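分类：家居资讯 > 家具养护

**藤面餐椅翻修收费调整 三月起按孔距计价**

格拉斯布里奇（Grastbridge）的家具翻修店Jollard近日更新了藤编座面的收费办法，三月起生效。过去店里按椅子把数收费，不分座面大小和编法，新办法改为按座框上的孔距和孔数计价，孔越密，用料越细，工时越长，价格也越高。

店方在门口张贴的说明里写道，改价主要影响手工穿孔编织的老椅子。机织藤席压条固定的座面，仍按块收费，价格不变。这两种做法外观相近，不少顾客送修时分不清。简单的辨认办法是翻过椅子看底面：座框四周有一圈穿透的小孔，藤条从孔里绕过的，是手工编织；底面看不到孔，正面边缘有一道凹槽，槽里嵌着藤芯压条的，是机织藤席。

1980年前后出厂的餐椅中，两种都很常见。以一把普通餐椅为例，座框若有80个孔，采用传统的六向编法，一名师傅通常要做2天，其中不包括清理旧孔和修补座框的时间。旧藤条断在孔里、又被清漆封住的，需要逐个钻通，这一项单独收费。

材料方面，店里目前使用Forkiva供应的藤皮，按宽度分为6种规格。说明中提到，细规格藤皮近来到货较慢，孔距较密的椅子排期会相应延后。急用的顾客可以改选机织藤席，但需要在座框正面开槽，开槽之后不便再恢复手工编织，店方建议年代较久的椅子不要这样处理。
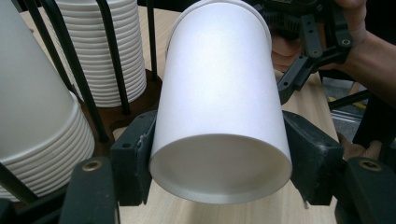 有顾客留言说，按孔计价比原来清楚，只是送修之前自己很难估出总价，希望店里能先看照片报个大概的数，免得把整套椅子搬过去再搬回来。店方回复称可以接受照片预估，要求拍下座面正面、底面和一处孔位的近照，旁边放一把直尺。预估价仅供参考，最终以实物查验为准。

同城另一家经营旧家具的商行Escobar暂未改价，仍按把收费，不过只接机织藤席的活，手工编织的椅子一律转到Jollard。两家店之间转送的椅子，运费由顾客承担，一次送4把以上的可以减半。

日常使用中，藤面松弛并不等于需要重编。只是中间略有下陷、藤条没有断裂的，可以用湿布敷在座面底部，让藤皮吸水，再放在通风处阴干，多数会收紧一些。藤面正面有一层天然的光滑表皮，水不易渗入，所以要从底面敷。晾干期间不要坐人，也不要放在暖气旁边或者太阳下直晒，干得太快藤条容易发脆。

已经有断条的座面应尽早停用。断一两根时，周围的藤条受力加大，继续坐下去，破口会很快扩大。局部补编可以做，但新旧藤条颜色差别明显，补过的地方要过几年才会慢慢变深。顾客如果在意颜色，可以要求上色，上色费用另计，颜色也只能做到接近。

三月以前已经登记、尚未送到店里的椅子，仍按旧价结算，凭登记单办理。登记单遗失的，可以报当时留下的电话号码查询。店里下午5时停止收件，取件不受此限。

标签：藤编 餐椅 旧家具翻修 收费

本站使用Cookie以改善浏览体验。继续浏览即表示您同意我们的Cookie政策。[接受] [设置]

联系我们 | 投稿须知 | 版权所有，未经许可不得转载 | 返回顶部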